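Furkow community forum > Quiz software > Solved tickets

Buzzer presses arriving late, first press not always winning

Status: Solved
Opened by: quizdesk_gristmont
Version: Furkow Rounds, June build

Hello all! First off, I love this program. We run a monthly quiz night at the Gristmont social club and Furkow Rounds has made the scoring so much easier (the tie-break screen gets a cheer every single time). But I've got a timing problem and I'd be glad of some help.

When two teams buzz close together, the wrong team sometimes gets the lock-out. The log from our last quiz shows one press taking 1,738 ms to register, and a normal one is 167 ms. The slow ones always come in the second half, after 8 pm or so.

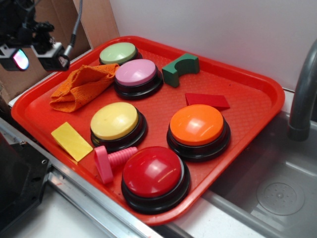 Page 1 of 2

What I've tried so far:

Restarted the laptop at the interval. No change.
Swapped the USB cable on the Wolde receiver. No change.
Turned off the sound effects, which was a sad evening for everybody. No change.
Cleared the question bank down to one round. Slightly better? The worst press was still over a second.

Reply from furkow_helpdesk

Thanks for such a tidy report, it's lovely to get real numbers! Could you open Settings, then Diagnostics, and tell us what it says next to "Queued events"? Please do it during the second half, while the slow presses are happening, and leave the program running when you look.

Reply from quizdesk_gristmont

Did a full dummy run tonight with the picture round and everything. Queued events said 2,701! At the start it was 12. So something is piling up, isn't it?

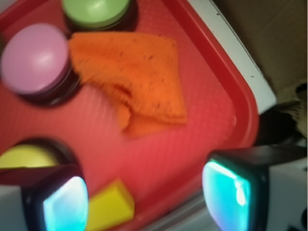

Pink and green, close together on the tray

Reply from furkow_helpdesk

Brilliant, that's the clue we wanted. The queue should empty after each question. Do you have the Fullano scoreboard add-on switched on? It asks for the scores again on every screen change, and if the second display has gone to sleep, those requests just sit there in front of your presses.

Reply from quizdesk_gristmont

Yes!! We put Fullano on the hall telly, and the telly has a power-saving timer. I'd never have connected the two.

Turned the timer off, updated Fullano, ran all the rounds again. Queue never went above 12 and every press landed where it should. I'm so pleased.
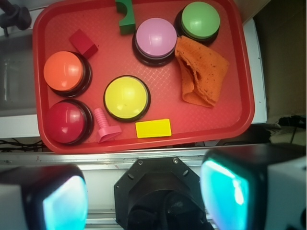
Orange, yellow, pink, green and dark red buttons

One small request while I'm here: could the queue figure go on the host screen? Even a tiny number in the corner would do.

Reply from furkow_helpdesk

Great idea, added to the wish list. Marking this one as solved.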